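Sandberg Folding Frame with Fabric Sling
Stanura Home Storage, Ellville

Product details
The Sandberg is an open rectangular frame of smooth white tubular poles joined by plastic corner connectors. A white fabric sling is carried between the lower rails and forms a shallow tray. The frame folds for storage and is supplied with the sling unattached.

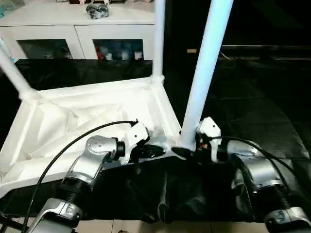
Fitting the sling
Unfold the frame on a level floor and press each pole fully into its connector. Slide the sling onto the lower rails, long sides first. Creases from packing do not affect the fit and drop out under load. Keep the load below 7 kg, spread across the sling. Do not hang items from a single pole.

Specifications
Width: 46 cm
Sling load: 7 kg maximum
Corner connectors: 8
Spare connectors in box: 2
Sling care: cool machine wash, line dry
Frame care: damp cloth, no solvents

Related parts
The Zisirum is a pale, matte tapered piece, narrow at the base and wider toward the top. The narrow end sits in a shiny silver metallic ring. It is sold separately and is not a structural part of the Sandberg. Wipe the ring with a dry cloth; abrasive pads will mark the finish.

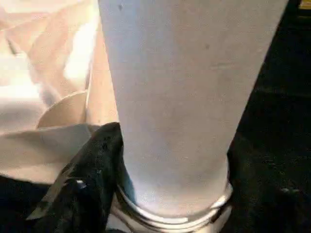
Zisirum, narrow end with metallic ring.

Ordering
Replacement slings and connectors ship from Ellville. Orders for eight or more frames are handled by Niamh Ní Chonaill at the trade desk. The next production run of slings is in June.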